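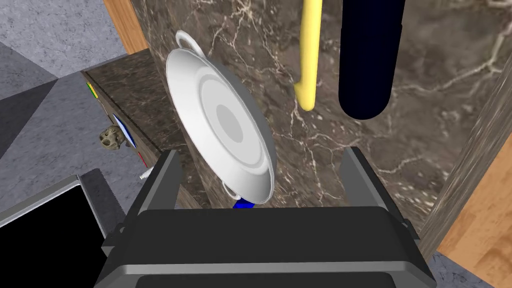
When the directors of Salley Launch Services agreed to discuss the company's plans for a second pad at Sestby, they asked that the conversation deal with operations and leave financing for another occasion. The head of range operations, who has held the post since the site was licensed, spoke to us at the company's offices.

The first question concerned cadence. Salley flew its Tilleck small launcher twice last year, and the existing pad needs lengthy refurbishment after each flight. "The vehicle is ready before the ground is," the range head said. "We replace hoses, we recoat the flame deflector, we recertify the umbilicals. A second pad allows that work to proceed while a campaign is under way next door."

The new pad will stand 400 metres inland of the first. Asked whether that distance was sufficient, the range head referred to the safety case lodged with the regulator in September. "Our analysis covers a fully fuelled vehicle on each pad. We will not fuel both on the same day, and that restriction is written into the operating procedures."

Residents of the district have raised the matter of road closures. The company received 3,263 written submissions during the consultation period, many of them from fishing and farming households who use the coast road. "We read them all, and the closure window was shortened as a result," the range head said. Sunday launches have been ruled out, except where a customer's orbit permits no other day.

Tilleck's upper stage will continue to use the engine supplied by Živković, whose contract was renewed this winter. The range head declined to discuss its terms but confirmed that an uprated version is on the test stand. "It has the same interfaces and the same propellants, with a longer burn. From the pad's point of view very little changes."

On the date of a first flight from the new pad, the answer was guarded. Civil works depend on the ground drying out, and the propellant lines have a long lead time. "We have a schedule and our customers have seen it. I would prefer to publish it once the concrete is poured."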